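割れないコップで片付け練習! ロボットアームの「つかみ損ね」を減らすコツ

家の作業台で双腕ロボットに食器の片付けをさせる遊び、始めるとほんとうに止まらなくなります。うちでは制御ソフトにMoltoraを使い、台所に戻す前のコップを並べたり重ねたりさせています。ただ、先月は派手にやらかしました。持ち上げの途中で片方のハンドが急に閉じ込み、コップがつぶれて飛び、棚のガラス瓶を直撃。けががなかったのは、たまたま台から離れて立っていたからです。

このときに見直したことをまとめておきます。台所でも工作部屋でも使える話が多いので、ロボットがもっと小さい方もぜひ!

■ まずログより先に「つかむ力」を見る
原因は、把持力の上限が初期値に戻っていたことでした。ソフトを更新した日に設定ファイルが上書きされ、14に抑えていたはずの値が80に。数字の単位は機種で違うので、そのまま真似はしないでください。更新したら上限値を開いて確かめる。うちはこれを紙に書いて電源スイッチの横に貼りました。

■ 練習台はすっきりと
白い天板は影が薄く出て、コップの縁が見やすいのでお気に入りです。位置の目印には養生テープが便利で、はがしたあとも台を拭くだけ。コップは色違いにしておくと、録画を見返すときに「青を取りにいって緑に触った」とすぐわかって、これがまた楽しいんです。

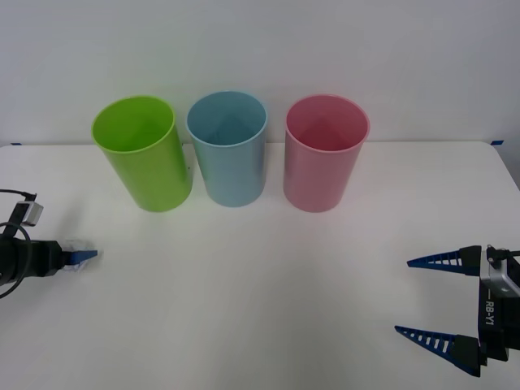
緑・水色・ピンクのプラスチックコップと、左右のハンド。

■ コップの間隔は思ったより広く
すき間が狭いと、指先が隣のコップを押してしまいます。押されたコップは少し傾き、次につかむときの高さがずれる。うちの失敗の半分はこれでした! 慣れるまでは指が楽に入る幅をあけて、成功が続いたら少しずつ寄せていきます。傾いたコップを見つけたら、腕を止めてから手で直しましょう。動作中に横から手を出すのは絶対になしです。

■ 指先の掃除は中性洗剤で
油がついた指先はよく滑ります。滑ると力を上げたくなるのですが、そこはぐっとこらえて先に掃除を。薄めた中性洗剤を布に含ませて拭き、水拭きしてから乾かします。溝のある指は綿棒が大活躍。電源は必ず落としてから作業してください。うちではPlesicoのマイクロファイバー布を愛用中で、毛羽が残りにくくて気に入っています。

■ 非常停止は「押す練習」をする
事故のとき、ボタンは台の奥にありました。手を伸ばせば腕の動く範囲に入ってしまう位置で、今思うとぞっとします。いまは立つ場所のすぐ手元に移し、始める前に一度押して、両腕とも止まるのを確認しています。片腕しか止まらない配線になっていないか、ここはぜひ見てほしいところ。

■ 再開は三段階で
トラブルのあと、いきなり元の速さに戻すのは禁物です。

1 コップなしで、低速で空動作
2 コップを1個だけ置いて、低速で持ち上げ
3 いつもの数に戻して、速度を少しずつ上げる

うちはこの手順に変えてから400回以上持ち上げましたが、コップをつぶしたことは一度もありません。落としたことは、まあ、あります。プラスチックなのでよく弾みます!

次は取っ手つきのマグに挑戦する予定です。指をどの向きで入れるか、いろいろ試しているところなので、うまくいったらまた書きますね。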